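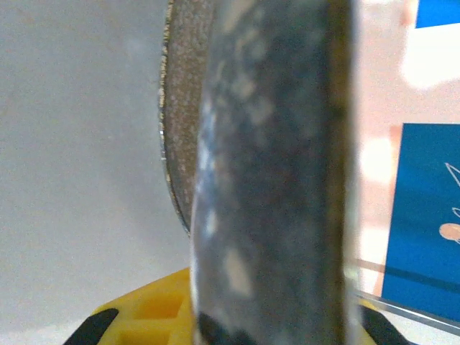

How often should we go through this whole checklist, and can we skip parts of it if the arms were fine the last time?

Please go through all of it at the start of every club session, and again after any break long enough for everybody to wander off and get a snack. It takes a patient pair about twenty minutes once you know your way around, and a nervous pair somewhat longer, and both are perfectly all right.

GONAU ROBOTICS CLUB
Pre-run safety checklist with comments, two-arm dish rack project
April revision

Mark each line OK, FIX or ASK. ASK is a respectable answer and I would much sooner read ten of those than one hopeful OK. Comments under the items are mine, gathered from your sheets over the term and tidied up a little (I left out the drawings, though I enjoyed them).

PART A. BEFORE THE POWER GOES ON

A1. Main switch off, stop button pressed in. [OK]
Comment: Read the label on the switch out loud to your partner. I know it feels silly. Do it anyway, and do it in a voice the other person can hear.

A2. Both arm bases tight on the rail. [OK]
Comment: Hold the base low down and give it a gentle wiggle, the way you would test a fence post. If it shifts at all, get the hex key from the drawer marked Asta and snug the bolts a little at a time, going back and forth between them. Please put the key back in the same drawer. We have bought that key twice.

A3. Purple cables free for their whole length. [FIX, done]
Comment: Follow each one with your fingers from wrist to base. You are feeling for flat spots, nicks and anything that pulls snug when the elbow is straightened by hand. The last pair found one clip that had crept too close to the joint and moved it back, which was good work and took them two minutes.

A4. Gripper fingers and pads. [OK]
Comment: Look for cracks in the yellow parts, especially at the corners, and press on each pad with a thumb to be sure it hasn't begun to peel. Wipe with a damp cloth only. Spray cleaner leaves a film, and a plate with a film on it is a plate on its way to the floor.

A5. Wrist cameras snug, lenses clean. [ASK]
Comment: Somebody asked if a small smudge really matters. It does, a bit! The program we call La is forgiving about light but gets quite confused by fingerprints. Use the soft cloth and keep your sleeve out of it.

PART B. THE PLATES AND THE RACK

B1. Each plate checked for chips and cracks. [OK]
Comment: Run a fingertip slowly around the rim, then turn the plate over and look at the foot. Anything chipped goes in the Merkis box by the sink and gets written on the sheet. You won't be in trouble for it. Plates chip, and we would like to hear about it from you before we hear about it from somebody's thumb.

B2. Rack seated and steady. [OK]
Comment: Push lightly on one corner. If it rocks, turn it around and try again before you go looking for shims, which fixes it surprisingly often.

B3. Practice plates within reach of the arms, nothing stacked. [OK]
Comment: One layer on the table, please. I have seen some very handsome stacks this term and I had to take every one of them apart. Leave a hand's width between plates if you can, so that a gripper coming down for one doesn't nudge its neighbor.

PART C. POWER ON, SLOW SPEED

C1. Everybody behind the tape, hair tied, sleeves up, lanyards off. [OK]
Comment: Lanyards too, yes, including mine. Remind me if I forget.

C2. One person on the stop button and doing no other job. [OK]
Comment: The stop person doesn't type, doesn't take notes and doesn't hold anyone's drink. Trade places every 8 runs so that attention stays fresh, and say "I have the stop" when you take over, so there is never a moment when each of you thinks the other one has it.

C3. Two-arm hold test at slow speed. [OK] 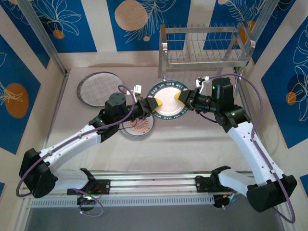 We ask for a full slow hold before any transfer, and I would like you to count to ten under your breath while you watch. Look at the rim on both sides. If one gripper is pulling while the other one is pushing, you will generally see the plate tip or creep before you hear anything, and that is your moment to press stop, open the log and write down what you saw in your own words. Your own words are fine. "It went sort of crooked toward me" told us more last month than a whole page of joint angles did.

C4. Stop button tested with the arms moving and the grippers empty. [OK]
Comment: Test it once from each side of the bench. Both arms should halt together. If one coasts even a little after the other, switch off at the wall and mark FIX, and that's the end of runs until an adult mentor has signed the line.

C5. Rail clear from end to end, nothing resting on the vented strip. [OK]
Comment: Pencils love to roll down there. So do screws. A quick look with a flashlight before each set of runs is plenty.

PART D. RACK TRANSFER

D1. Target slot agreed on and said out loud before the run starts. [OK]
Comment: If the two of you name different slots, stop and sort it out first. I promise the plate can wait.

D2. Approach speed on the lowest setting for the first 3 runs. [OK]
Comment: After that you may go up one step at a time. If you change plates, go back to the lowest setting and begin again, since a wide plate swings out farther than you expect.

D3. Plate at the rack, both partners watching the rim. [OK]
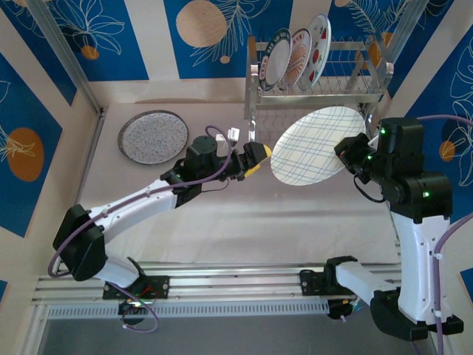

Item D3: plaid plate at the dish rack, right gripper on the rim.

D4. No reaching in to help. [OK]
Comment: I understand the temptation completely. The plate is nearly there, it only wants a nudge, and your hand is right beside it. Press stop, wait for both arms to be still, and then reach. If the plate falls in the meantime, it falls, and we'll get the broom.

D5. Run number written down before the next run starts. [FIX]
Comment: The log stands at 1,125 runs, and there are a few gaps in it where people got excited and kept going. I do like the excitement! Please write the number anyway, with one word next to it (placed, dropped, stopped) and a longer note if anything made you raise your eyebrows.

PART E. SHUTTING DOWN

E1. Grippers empty, arms in the rest pose, then power off. [OK]
Comment: In that order. Arms that lose power up high can sag, and they are heavier than they look.

E2. Plates back in the padded crate, rack wiped down. [OK]

E3. Open FIX and ASK items copied to the whiteboard. [OK]
Comment: Today's carry-overs are the camera cloth, which is getting gray and ought to be washed, and the missing numbers under D5. Whoever opens up next, please read the board before you touch the switch, and put your initials beside each item once you've dealt with it.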